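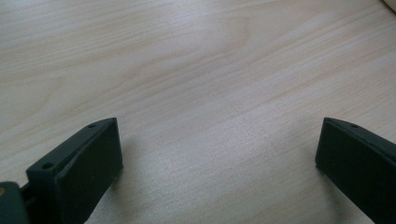
Open Textbooks / Trades and Materials / Interior Woodwork

Reading time: 6 minutes

Chapter 4
Wood Surfaces: Figure, Finish and Care

4.1 Introduction

A tabletop is the part of a piece of furniture that receives the most contact and the most light. Its appearance depends on the species, the direction in which the log was cut, and the finish applied over it. These factors are treated separately in this chapter, although in a finished top they act together and are often confused. A dull patch reported as a fault in the wood may be a fault in the finish, and the reverse is also common.

4.2 Grain and figure

Grain refers to the direction of the wood fibers. Figure refers to the pattern seen on a cut face. The two terms are used loosely in the trade, and older catalogs, including those of Clarkent and Gredoma, use "grain" for both. In this book they are kept apart.

When a board is sawn at or near a tangent to the growth rings, the rings meet the surface at a low angle and appear as wide bands, arcs and closed loops. Small changes in the shape of the trunk produce large changes in the pattern. Quarter-sawn boards, cut close to a radius, show narrower and straighter lines. Rotary-cut veneer is peeled from a turning log and follows the rings closely, so its figure tends to be broad and irregular. In pale species the contrast between earlywood and latewood is low, and the figure may be hard to read except under side light.

4.3 Sheen

Sheen is the proportion of light that a surface reflects in one direction. A satin finish scatters part of the light and reflects the rest, so a bright area appears wherever the viewer, the surface and the light source line up. This area moves when the viewer moves. A worn or polished spot stays in place. The distinction is the basis of the inspection method in Section 4.6.

4.4 Terms used in this chapter

Face veneer – the outer layer, selected for appearance.
Substrate – the panel to which the veneer is bonded.
Sand-through – exposure of the substrate or glue line by excess sanding.
Witness line – a visible edge between two coats of finish.

Footer: Conia Open Textbooks | Contact the editors | Back to top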